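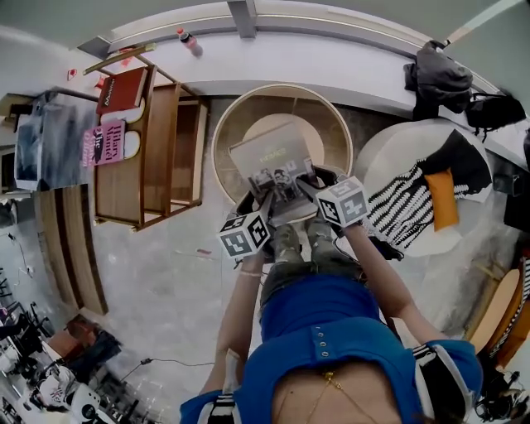 2024-07-03

Finally made a start on the sitting area, which I have been promising to do since the middle of June! I meant to put the books straight and be finished by lunch, but of course I picked one up, the grey one with the old black-and-white photograph on the front, and that was that for a good while. The little round wooden table is just the right height for browsing, I find, and the white one can keep the zigzag blanket and the orange cushion until I think of somewhere better (I do love that orange).
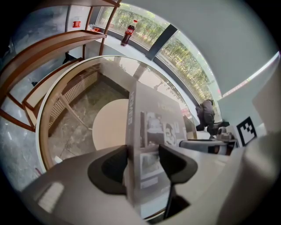
The HOMES box, by the glass table.

Oluwatosin rang in the middle of it all and we talked about Trovside for far too long, and whether the 16 boxes still at Briem will ever be fetched. I said after the weekend, and I do mean it this time. The red hardback can stay on top of the shelves for now, where I shall see it and perhaps read it. Must ask Ívar about the lamp, and buy more tea.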